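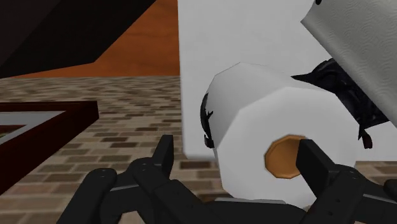
一、卷纸抓取(仿真单元 Rashti)

记录:Clementina Marinho。主持:Ermelinda Sampaio。到会还有小唐、阿岚、韩工;Masham 现场的老葛线上接入,声音断断续续,有几句没听清,回头补。上午十点零五开始。上次纪要无异议,过。

先过卷纸。两指合拢的时候右指尖压到纸芯边上去了,纸芯被挡住一块。小唐:目标点取的是端面中心,没往侧面挪。韩工:那就不是夹爪的问题,是抓取点标错。Ermelinda 说先别下结论,夹爪零位也没人复核过,两个都查。

小唐演示了把抓取点改到圆柱侧面中段。夹得住,但是指尖接触面一跳一跳的。原因大家基本同意:卷纸的碰撞体是多边形柱,棱太明显,指尖落在棱上和落在平面上受力不一样。阿岚提议直接换成解析圆柱。韩工反对,现场真卷纸本来就会瘪,圆柱太硬。讨论了一会儿,没完全谈拢。暂定:显示网格不动,碰撞体换细一档,看求解耗时涨多少再说。

卷纸左侧那块黑的,边缘像撕破一样,Clementina 问是贴图坏了还是旁边的黑色东西穿过来。小唐说不确定,两种都见过。阿岚:单独加载卷纸看一眼就知道了,五分钟的事。那就阿岚看。

决定:
- 抓取点改侧面,小唐改,改完跑 100 次,成功失败分开存,别再混在一个目录里。
- 碰撞体细化,小唐。耗时数字带到下次会。
- 黑块,阿岚。如果是贴图就重新导出,如果是穿插就提给资产那边。

二、夹爪零位与指尖

老葛:现场那台换过指尖之后没有重新回零,是他的班换的,换完急着复产。仿真里用的还是旧指尖长度。所以两边对不上不奇怪。

韩工要求以后换指尖必须写进单元日志,写明左右指、垫片厚度、谁换的。老葛同意,但是说日志本放在控制柜里面,开柜要停机,能不能挂外面。可以。挂柜门外侧,用夹子。

回零步骤重新念了一遍,有人记的是旧版,所以抄在这里:
1. 单元切手动,降速,确认工位上没有工件。
2. 松开夹爪到全开,停住,看驱动器有没有残留报警。有就先记下代码再清,不要直接清。
3. 慢速闭合,空夹到两指尖贴合。指尖之间塞标准塞尺片,感觉到轻微阻力即停。
4. 记编码器读数,写零偏。写完断电重启一次,再读。
5. 全开全闭走几遍,读数回不到原位的,不要继续,叫韩工。
6. 把新零偏发给小唐,仿真的配置同步改。这一步漏过,就是这次的毛病。

Ermelinda:第 6 步谁负责提醒?没人接话。最后定在换班表上加一格,老葛签完小唐签。

指尖的螺钉要不要点胶。韩工说点,低强度的,能拆。老葛说上次有人用了高强度的,拆的时候把螺钉头拧花了。现场只留低强度一种,另一种收回库房。

三、润滑和日常检查

Masham 那边的润滑周期现在写的是 3000 次循环,阿岚说文件里另一处写的是 200 小时,两个不是一回事,到底按哪个。翻了一下,3000 次是夹爪导轨,200 小时是腕部,写文件的人把两行并成一行了。改成两行。Clementina 改,今天发。

导轨脂用量:一薄层,多的擦掉。老葛反映多的会粘纸屑,指根那里积了一圈。清洁用无纺布,不要用气枪吹,会吹进销孔。韩工补充销孔每次保养都要看一眼,有松的销就换,不要敲回去继续用。

交接班检查项缩短,原来太长,没人认真填(老葛原话)。留:
- 指尖表面有无缺口
- 开合有无异响
- 线缆在腕部有没有磨到
- 急停试一次
- 报警记录有无新增
其余挪到每月保养。

四、报警 43

现场反复跳 43,位置跟随误差。老葛说多半在快合拢的时候跳,复位就好,过一阵又来。韩工怀疑两件事:零偏错了,闭合终点给得太深;或者是导轨脂干了,阻力大。先做零位,再看跳不跳,不要两个一起改,改完不知道是哪个起作用。

老葛问能不能先把跟随误差的门限放宽,好歹不停线。Ermelinda 不同意,韩工也不同意。门限不动。停线的损失由 Ermelinda 去和 Korkidport 的计划员讲,那边下午还要催一次货。

仿真里复现过一次类似的,小唐说是夹爪顶在卷纸上不退,力矩一直往上走。不能说跟现场是同一个原因,但是可以拿来做对照。把那次的轨迹留着,不要清缓存清掉了。

五、场景布置

Rashti 里卷纸周围东西放得太挤。后面紧挨着就是白盒子,右上斜着厨房纸卷,中间还夹着一团黑的,像塑料袋。阿岚说调夹爪的阶段没必要摆这么多,先出一个干净版,只留卷纸和砖纹地面,抓稳了再把东西一样一样放回来。小唐担心干净版太容易,换回去又全垮。折中:两个版本都保留,调参只用干净版,验收用杂乱版。

白盒子挡住后方进给的方向,腕部底板会不会撞,没人量过。小唐跑一遍碰撞检查,最小间隙写进配置说明。黑色托盘那边离得远一些,这次不管。

塑料袋如果真是软体的,求解会慢很多。阿岚回去确认是软体还是刚体网格。会上没人知道,当初建场景的人已经调去 Govonico 别的项目组了,Clementina 发消息问。

地面摩擦系数现在用的默认值。韩工说卷纸一推就滚,跟这个有关系,也跟卷纸质量有关系。两个值都要有出处,不要拍脑袋填。老葛现场称一卷,把整卷和用掉一半的都称一下,发群里。

六、备件

指尖:库房剩一付,不成对,左指有右指没有。补。韩工出图号,老葛下单。垫片也一起。
驱动器备机:上次借出去还没还,Ermelinda 去要。
腕部线缆:现用的外皮有压痕,没有破,先缠保护套,下次停机换新的。老葛拍个照留底。

有人问要不要备一整个夹爪。先不备,等报警查清再说。

七、待办(按人)

小唐:抓取点、碰撞体、100 次测试、碰撞检查、收到新零偏后改配置。
阿岚:黑块原因、塑料袋网格、干净版场景。
韩工:指尖图号;现场回零时在线,出问题随叫。
老葛:回零、称卷纸、日志本挂出来、高强度胶收走、线缆照片。
Clementina:润滑文件拆行,换班表加签字格,问场景旧作者。
Ermelinda:跟计划员谈停线窗口,追驱动器。

停线窗口争取给两小时,不够的话先做零位,润滑往后推。

八、其他

老葛线路中间断了一次,回来以后问的是前面急停那条,答复:每班都要试,不是每周。重复一遍写在这里免得又争。

文件命名又乱了。同一份配置有三个“最终版”。以后只用版本号,旧的移到归当文件夹,不要删。

下次会七月初,具体时间等停线窗口定下来再发。十一点二十散会。

Masham 单元维护组 · 纪要有误请直接回复记录人 · 仅供内部传阅 · 返回顶部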